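Okay, welcome back everyone! Today I want to talk about phrasal verbs with "put", and I've picked four of them because they come up all the time and they're easy to mix up. This is handout 10, so if you missed the one on "get", ask Hanyu Yan for a copy.

Let's start with "put off". If you put something off, you decide to do it later. My sister Meifang put off her driving test until August (she really hates parallel parking!). After "put off" we use the -ing form, so it's "I put off calling the dentist" — please don't write "put off to call". I saw that one a lot in your last homework.

Next, "put up with". It means to accept something annoying without doing anything about it. "I can't put up with the noise from the street." You need all three words, and you can't split them.

"Put away" is a nice easy one. You put things away when you return them to the place where you keep them. You can split this verb, so "put away your books" and "put your books away" are both fine. With a pronoun you have to split it: "put them away".

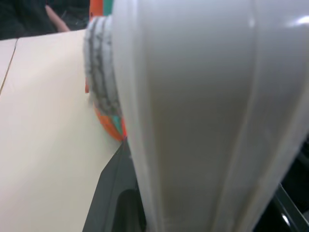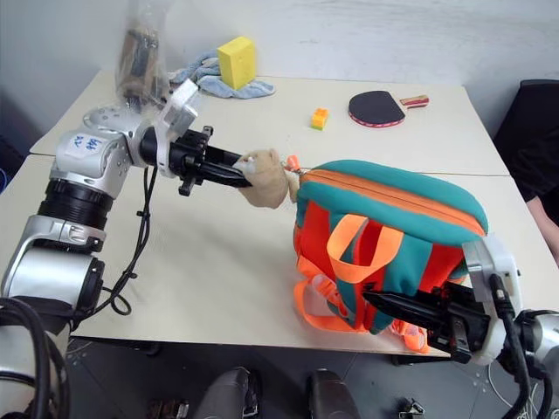
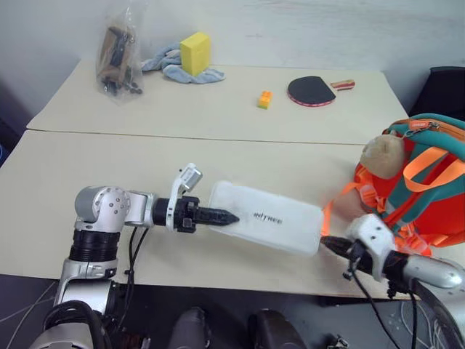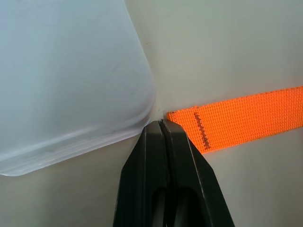
Last one, "put out". You put out a fire or a candle, and you can also put out chairs before a meeting. Same verb, very different meaning, so look at the noun that comes after it.

For homework, read the story on page 194 and underline every phrasal verb you find. Then write two sentences of your own with "put up with" — true ones, please, I love reading your complaints! Zhiqiang, you still owe me the ones from last time.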